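1/ Arm is back on the bench at the Hutberg workshop. Last run was in February, when the wrist joint kept faulting on homing. Replaced the encoder cable, no faults since.

2/ Job for tonight: pick small tubes from one rack, place them in another. Controller code is a fork of Clukside with the planner ripped out. Waypoints are hand-taught – 59 of them.
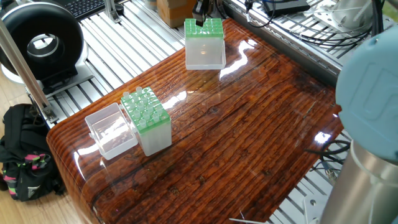 Gripper over the empty green rack. Full one is on the left.

3/ Lacquered tabletop is a bad surface for this. Overhead lights reflect off it and the rack detection picks up the glare. Raised the threshold, then gave up and hard-coded both rack positions.

4/ Descent speed was 1000 steps/s, now 351. Slower, but the fingers stop overshooting at the bottom of the move.

5/ Open issue: 2 mm of drift in X after a long run. Suspect the table mount. Will clamp it and log again.

June 14, 2019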